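Me senté con Trinh Từ una mañana de mayo, con dos cafés y una libreta, para hablar de dinero. De robots también, claro, pero sobre todo de dinero, que es lo que me preguntan los lectores cada vez que escribo sobre automatización en la cocina. Trinh lleva las compras de Podetti, un taller pequeño que prueba brazos y manipuladores en tareas domésticas, y tiene fama de decir que no.
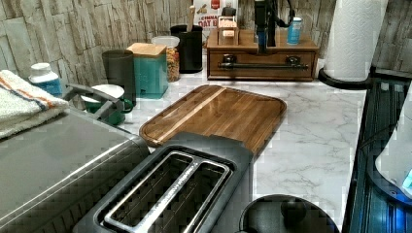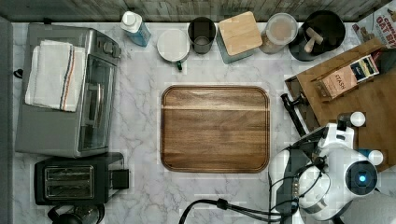 «El presupuesto empieza por la encimera», me suelta antes de que yo abra la boca. Y me cuenta que el primer año en Podetti lo hicieron al revés: miraron catálogos, se enamoraron de un modelo y luego intentaron meterlo en la cocina. «Sơn me trajo una hoja con el precio del brazo y ya está, una sola línea. Le pregunté dónde iba a trabajar y me dijo que en la cocina, así, en general.» Una cocina tiene tostadora, tabla de cortar, botes contra la pared, un paño encima del horno, y entre todo eso queda el hueco que queda. Trinh lo mide con cinta métrica antes de pedir la primera oferta, y no quita nada para medir. «Si la vacías, mides otra cocina», dice.

Le pregunto cuántas ofertas pide. Se ríe. Para la última compra llegaron nueve, y descartó casi todas por la misma razón: no separaban el equipo de lo que viene después. Los cables, los soportes, las puntas de los dedos, las horas de alguien que lo ponga en marcha. «A mí me da igual que sea caro, lo que no quiero es enterarme en julio», me dice, y se nota que hubo un julio.

Lo hubo. Habían comprado una pinza a Dindeck, con todo cerrado y firmado, y nadie había preguntado por los recambios. El plazo de entrega era de 43 días. Durante ese tiempo el equipo de Hưng Tiêu estuvo parado, o casi, porque se dedicaron a ordenar datos y a discutir (esto último lo añade ella, muy seria). Desde entonces cada pedido sale con un juego de repuestos dentro, y si el proveedor no lo quiere incluir, se busca otro.

Confieso que yo iba con la idea de que lo importante era el precio por unidad. Trinh lo tiene apuntado, pero en la tercera columna de su hoja. La primera es la tarea, escrita con un verbo: meter, sacar, doblar, tapar. La segunda son los objetos, y ahí se pone pesadísima. Quiere tamaños, pesos, si resbalan, si tienen asa. «Un bote redondo y una caja de té no se agarran igual. Parece una tontería hasta que pagas por unos dedos que solo sirven para uno de los dos.»

¿Y alquilar? Pensé que me diría que jamás, pero le gusta bastante. Con Plornar hicieron una prueba de 27 días antes de decidirse, y el alquiler se descontaba de la compra. Hưng quería comprar directamente, ella se plantó. «Me costó una semana de caras largas en la comida», cuenta. Al final de la prueba cambiaron de modelo por otro más corto de alcance, que además les salía mejor. Hưng todavía sostiene que el largo habría servido.

Hablamos un buen rato de la electricidad, tema que yo no llevaba apuntado. En una cocina normal los enchufes ya tienen dueño, y Trinh reserva una partida para regletas, canaletas y un electricista. También para una mesa aparte donde poner el ordenador, «que siempre acaba en una silla». Son importes pequeños que casi nunca aparecen en la primera versión de la hoja, y en la última compra sumaron el 19 % del total. Lo repito porque yo tampoco me lo creía: 19 %.

Antes de irme le pedí un consejo para alguien que empieza, un laboratorio de instituto o una empresa de tres personas. Se lo pensó. «Que compren una sola cosa y la usen en una sola tarea hasta aburrirse. Y que guarden dinero para el segundo intento.» Luego miró el reloj, tenía llamada con un proveedor nuevo, Sầm, que le había mandado una oferta de una sola página. Me la enseñó desde la puerta, ya con dos líneas subrayadas en rojo.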